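How does a film get its sounds?

Film sound explained, for readers of about nine and up (grown-ups may listen if they keep still)

Think of the last film you watched. Somebody probably walked across a room in it. You heard their shoes go clop, clop, clop, and you thought no more about it, because that is what shoes do.

Well, those clops were very likely made by a different person, in a different pair of shoes, months later, in a small dark room full of junk. Sorry. It gets worse. The horse was probably a pair of coconut shells.

Why not just record it on the day?

People do try. On a film set there is usually someone holding a microphone on a long pole, called a boom. The microphone's main job is to catch the actors talking, so it is pointed at their mouths. Feet are a long way from mouths, unless you are a baby.

There is also a lot going on that the audience isn't meant to hear. Aeroplanes go over. Dogs have opinions. Somebody's tummy rumbles during the sad bit. So the sound team keeps the talking if it can, and makes many of the other noises again afterwards.

The person who makes them is called a foley artist. You say it FOH-lee. Foley artists watch the film on a big screen and copy the movements at exactly the same moment, next to a very good microphone. If the actor sits down, they creak a chair. If the actor is nervous, they creak it nervously, and yes, there is a way to do that.
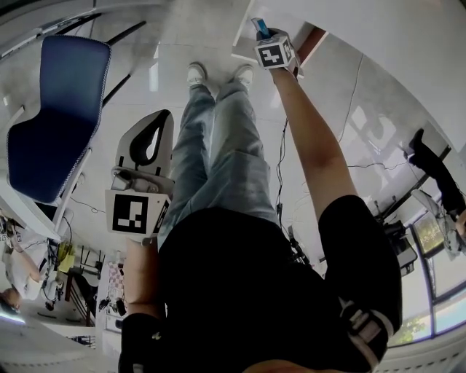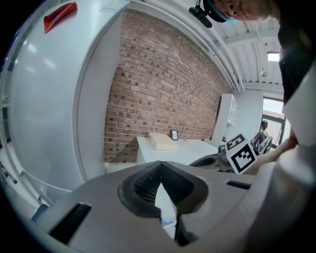

White trainers on shiny tiles in the first picture, and a room with a bright red tab in the second.

What is in the junk room?

Old doors. Odd shoes. Gravel in a tray, sand in a tray, and a third tray which smells a bit and is best left alone. A studio called Wedura keeps 789 objects on its shelves, and a visitor would be forgiven for thinking it was getting ready for the world's worst jumble sale.

Hardly any of these things are used for the sound they were meant to make:

Walking in snow is cornflour squeezed in a leather pouch.
A broken bone is a stick of celery, snapped. Film people get through a great deal of celery.
A crackling fire can be a crisp packet, scrunched slowly.
Flapping wings are a pair of gloves, shaken.

You may be wondering why they don't use real snow. Real snow melts, for a start, and then you have a puddle under your expensive microphone. It also sounds rather dull once it is recorded. Cornflour sounds more like snow than snow does — nobody has ever asked the snow how it feels about this.

Putting it all together

Once the noises are recorded, a sound editor lines them up with the picture on a computer. Each kind of sound gets its own strip, called a track. There might be one track for footsteps, one for rain, one for the door, and so on down the screen. A busy scene can have some 60 of them, all playing at once.

Then comes the mix. This is where somebody decides how loud each thing should be. In a short film called Kela, about a girl who loses her kite, the wind is turned right down just before the string snaps. Most people watching don't notice. They simply feel worried and hold on to their popcorn.

Try it yourself

You will need 2 people, something that records sound, and a grown-up who has been warned.

Film one person doing something ordinary for half a minute, such as making toast. Now play it back with the sound off. Both of you hunt round the house for things that make the right noises. You aren't allowed to use the toaster.

Play the film again, still silent, and record your noises while you watch. You will be late with everything the first time. Footsteps are the hardest, so leave them until last and take your slippers off.

Please ask before you snap the celery — it may be somebody's lunch.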